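Why Do We Sleep?
A Trisholm Kids page. Words by Lamisi Abugri

Sleep. You do it every night. So does your dog, so do fish, so do fruit flies. Even jellyfish have a sort of sleep and they don't have a brain!

So what is it for? Quick tour, lets go.

What happens when you nod off

First you get drowsy. Muscles go loose. Your eyes might roll slowly under the lids. This is light sleep and it's easy to wake up from. Sometimes your leg gives a big kick and you feel like you fell off a step. That kick has a great name - a hypnic jerk. Totally normal.

Then deep sleep. Slow breathing, slow heartbeat. Hard to wake. If someone ever carried you in from the car and you don't remember it, you were probably in deep sleep. Your body puts out lots of growth hormone now. (A hormone is a chemical message that travels in your blood.)

Then REM sleep. REM stands for rapid eye movement. Your eyes zip back and forth, your brain gets very busy, and you get your wildest dreams. Most of your muscles are switched off so you don't get up and act the dream out. Clever.

After that, back to the start. Light, deep, REM, around again, a few times a night.

Warm bed, cool body

Weird fact: your body cools down a little when you fall asleep. Your hands and feet get warmer first, because blood is moving out to the skin to let heat go. So a cool bedroom helps. And a comforter helps too, because it traps air. Air is bad at carrying heat away. The fluffier the filling, the more air gets stuck in there with you.
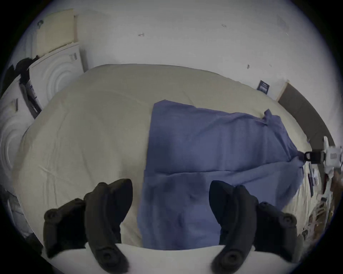 A beige comforter on a bed. Puffy filling holds air, and the air keeps you warm.

Too hot? Stick a foot out. Really. Feet are good at dumping heat.

What your brain gets up to

It sorts. All day long you see and hear stuff, way too much to keep. At night the brain goes back over some of it and makes the useful bits stronger. So if you practise a song on the piano and then sleep, it can come out better in the morning. Studying all night before a spelling test is a bad plan.

It may clean up too. There's fluid around your brain, and scientists think it helps wash away waste that builds up while you're awake. They are still arguing over how this works and how much of it happens in sleep. Good. Arguing is part of the job.

The clock in your head

Deep in your brain is a tiny group of cells that keeps time. It watches for light coming in through your eyes. Bright light says daytime. Darkness says night, and your brain starts making melatonin, a hormone that tells the body its time for bed.

Bright screens late in the evening can confuse the clock. So can sleeping until noon on vacation and then trying to get up at 6:30 for school. Ouch.

How much do you need?

Kids from 6 to 12 - nine to twelve hours.
Teens - eight to ten.
Most grown-ups - seven or more. Lots of them don't get it, which explains the coffee.

Who sleeps weirdest?

Dolphins sleep with half the brain at a time. The other half stays awake so they can come up for air.

Horses can doze standing up, but they have to lie down for REM.

Sea otters float on their backs and wrap themselves in kelp so they dont drift off. Some hold paws.

Little brown bats snooze for most of the day. Giraffes get by on very little.
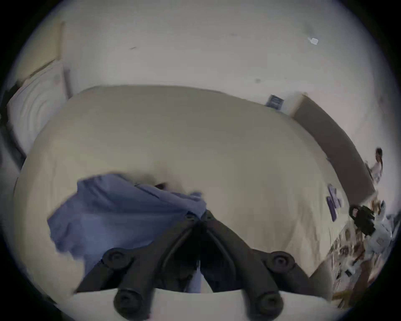
Why do we yawn?
Scientists aren't sure. One idea is that a yawn helps cool the brain, and another is that it helps us stay alert when we're getting tired. We do know yawns are catching, and you might be doing one now.

Try it: a sleep diary

Shazia Sethi's class did this in March and filled a whole wall with charts. You need paper and a pencil by the bed.

Write down when you turned off the light.
In the morning, write when you woke up.
Give yourself a score for how you feel, 1 is zombie, 5 is super.
Any dreams? Write them fast! They fade in a couple of minutes.

Keep going for 2 weeks, then look for patterns. Are the high scores after the long nights? Try a graph, hours along the bottom and score up the side.

Words to know

Melatonin: the chemical that tells your body it's night
REM: rapid eye movement, the sleep with the most vivid dreams
Nocturnal: awake at night, asleep in the day

Next up: Why Do We Get Goosebumps?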